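Light and Materials: Why Can We See Through Some Things?

Drustine Museum Learning Service
Reading for ages 8 to 11
Text by Shirley Sugden. Science advice by Weidong Jiang.

Light travels in straight lines. It leaves the Sun, a lamp or a candle, and it keeps going until it meets something. What happens next depends on the material it meets. Some light may pass through, some may bounce off, and some may be taken in by the material and turned into a little heat.

Scientists sort materials into three groups according to how much light they let through.

Transparent materials

A transparent material lets nearly all the light pass straight through, so objects on the other side look clear and sharp. Window glass is transparent. Clean water in a drinking glass is transparent too, although very deep water is not, as a little light is lost with every metre. This is why the deepest parts of the sea are dark at midday.

A transparent material may have a colour. Red glass lets red light through and takes in most of the other colours.

Translucent materials

A translucent material lets some light through but scatters it in many directions. You can tell that a lamp is on behind it, but the shape of the lamp will be blurred. Tracing paper, frosted glass and thin curtains all belong to this group. Bathroom windows are often made of frosted glass so that daylight can come in while the room stays private.

Opaque materials

An opaque material lets no light through. Wood, brick, metal and thick card are opaque. When light is blocked in this way, a dark area forms on the far side, and we call it a shadow. Some opaque surfaces are shiny and bounce light in one direction, like a mirror. Others are matte, and send it back in all directions.

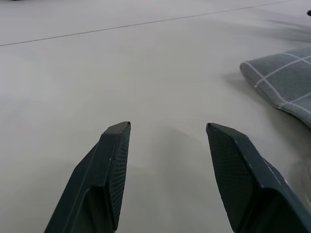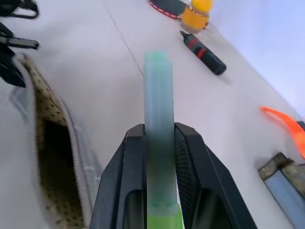
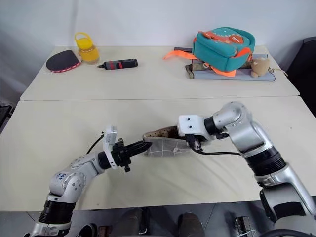

First picture: a matte grey surface. Second: a frosted, translucent tube. Third: a clear plastic bottle of orange-yellow liquid, with a teal backpack further to the right.

Windows then and now

People have been putting glass in windows for 2,000 years. Early window glass was thick and often greenish, and the view through it was cloudy. Poorer homes used oiled cloth or thin sheets of animal horn, both of which are translucent.

The museum's Yusof Gallery has a large window made from 710 small panes. Thirteen of them are older than the rest, and visitors can find them by looking for bubbles and ripples in the glass — a torch held to one side makes them easier to spot.

Try it yourself

You will need a torch, a dark room, a sheet of white paper and several materials from around the house. Kitchen foil, greaseproof paper, cling film and a cotton sock work well.

1. Fix the white paper to a wall.
2. Switch on the torch and point it at the paper.
3. Hold each material in the beam, 21 centimetres from the wall.
4. Write down whether the patch of light stays bright, becomes dim or disappears.

Never look directly at the Sun, even through a dark material.

Words to know

Beam: a narrow path of light.
Matte: having a dull surface, without shine.
Scatter: to send light off in many directions.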